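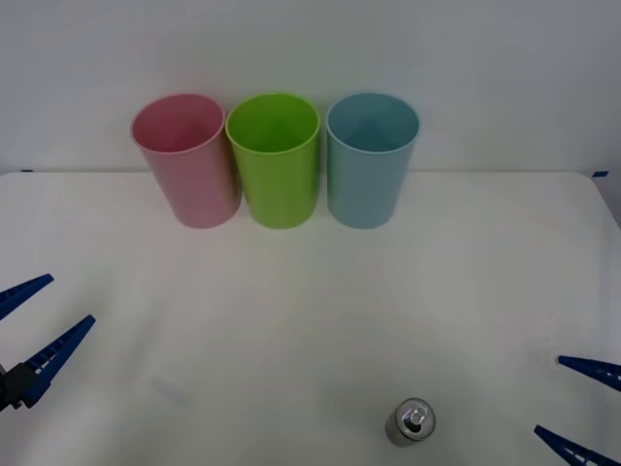 Three plastic cups in a row on a white tabletop.

Changes to drinks and refreshments at Noonan House

Members and hirers are advised that new arrangements for refreshments at Noonan House take effect from 12/6/21. They apply to all regular classes, evening meetings and private bookings, and replace the guidance issued in May.

The House has until now supplied disposable cups to every group using the ground floor rooms. Last year's order came to 1335 cups, nearly all of which left the building as general waste. The Management Board considered a paper on the subject from Fionnuala Moriarty, Facilities Manager, and agreed that disposable cups should no longer be bought. Existing stock will be used up at the Saturday-style open events held in the main hall and will not be replaced.

Reusable cups will be kept in the kitchen in the cupboards to the left of the sink. Groups are asked to collect what they need before their session begins and to return everything to the kitchen at the end. Cups should be rinsed and placed in the dishwasher racks. The dishwasher will be run by House staff at the close of each evening and should not be started by hirers. Groups that prefer to bring their own cups or flasks are welcome to do so.

Hot drinks may be prepared in the kitchen only. The urn holds enough for 30 servings and takes some time to come to the boil, so larger groups should ask for it to be switched on in advance when confirming their booking. Portable kettles are not permitted in the Okow Room or the Memis Room, where the sockets are not suitable for them. Cold drinks may be taken into any room except the library.

The charge for tea and coffee remains unchanged for member groups. For private bookings, a single charge of 95 euro will cover use of the kitchen, the urn and all cups and plates for a full day. Half-day bookings will be charged on request. Breakages need not be paid for but should be entered in the book on the kitchen counter, with the name of the group and the room used.

The Board also received a report from Enda Ó Briain on the water supply to the first floor. A new drinking water tap has been fitted on the landing at a cost of 368 euro, met from the maintenance budget. The older tap beside the cloakroom is for cleaning purposes and has been labelled accordingly.

Group leaders are asked to bring these arrangements to the attention of their members. Copies of the notice are available from the front office and will be displayed in each room. Questions about bookings should be addressed to Darragh Dunne, and questions about the kitchen to Fionnuala Moriarty, both of whom may be reached through the office during opening hours.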